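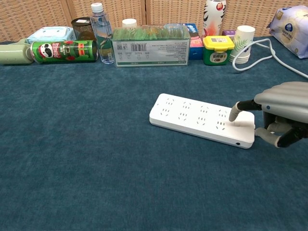 Fingertip contact threshold drifts over a session, index only

rmishra_ctl
Posted 4:10 pm

Multi-finger hand on a fixed table, carpeted top. Task is to press one finger down on a rigid flat object (a white power strip at the moment, nothing plugged into it), hold at a set force, release, repeat. The controller switches from position to force mode when estimated contact force crosses a threshold. Stack is Wemum 2 for the arm and hand drivers, Todico for the task layer.

After 20 minutes the index starts switching to force mode before it touches anything. The finger stops in the air and the task layer reports a successful press. Re-zeroing fixes it for a while. The other fingers are fine, but they don't do much in this task except stay curled.

Force is estimated from motor current. The tips are passive pads, no tactile sensing. Logs on request.

-- Rekha Mishra

dunmont_dave
Posted 4:32 pm

Thermal. Your current-to-torque model is calibrated cold. The index does all the work, so it heats up and the friction term moves. Log motor temperature next to the force bias and see if they track.

rmishra_ctl
Posted 4:51 pm

Temperature was my first guess too. They track for the first 15 minutes, then temperature levels off and the bias keeps climbing. So it's part of the answer at best.

tiwari_r
Posted 5:15 pm

What is your zeroing pose? If you zero with the finger extended in free space and then press with it extended down and across, the gravity term is different. That alone gives you an offset, though it shouldn't grow.

The growing part sounds like the bias estimator. Wemum 2 ships with online bias adaptation turned on. It assumes that any period with low joint velocity is free space. During your hold phase joint velocity is close to zero and the finger is in contact, so it learns the contact force as bias. Look for bias_adapt in the hand config.

Ravindra Tiwari

ohmslaw_again
Posted 5:40 pm

I disagree with Ravindra on the sign. If the estimator absorbs contact force into the bias, the corrected force reads low on the next approach. She would get late detection and a harder press. She is getting early detection.

tiwari_r
Posted 5:58 pm

It depends on how the threshold is applied. Todico compares the absolute value. Once the learned bias is larger than the threshold, free space reads as a large negative force, and the absolute value trips straight away. You would expect presses to get slightly harder first, then a sudden change to false contacts.

ohmslaw_again
Posted 6:07 pm

Fair. I had assumed a signed comparison. Why would anyone take the absolute value there?

tiwari_r
Posted 6:20 pm

So the same primitive works for pulling. I didn't write it.

rmishra_ctl
Posted 7:45 pm

Went back through the logs. Peak force on the early presses does creep up, then there is one cycle where it goes from a late contact to a false one with nothing in between. bias_adapt was true. I set it to false and ran 60 cycles, no false contacts. There is still a small offset which I am now willing to call thermal.

dunmont_dave
Posted 8:02 pm

I'd take that. I would not leave adaptation off for good, though. On our setup the bias wanders enough over an afternoon that you need something.

vishwakarma_lab
Posted 8:30 pm

We gate it. Adaptation only runs when the task layer says the hand is in a free-space state, and it freezes from the start of the approach until the retract is finished. Small patch in the Todico state callback. Don't gate on the contact flag itself or you get a loop -- a missed contact lets the estimator adapt, and then it misses the next one as well.

ohmslaw_again
Posted 8:44 pm

Or put a real sensor in the fingertip and stop guessing force from current. You have gear friction between the motor and the pad, and its behaviour changes with direction. Any threshold low enough to be gentle will be near the noise.

rmishra_ctl
Posted 9:03 pm

Not in the budget until February. Current is good enough for a rigid target if the bias is handled. I wouldn't try it on anything soft.

I'll do the gating the way vishwakarma_lab describes, plus a check on approach height so a contact reported well above the object's surface is rejected. I also want to make the comparison signed for the press primitive. Does anyone know if the threshold function can be overridden per primitive, or do I have to fork it?

tiwari_r
Posted 9:21 pm

Per primitive, yes. Subclass the contact monitor and register it under the same name. The height check is worth having, but take the height from the measured surface of the strip and not from the table plane. Carpet compresses under load and the table height you calibrated won't be the one you are pressing against.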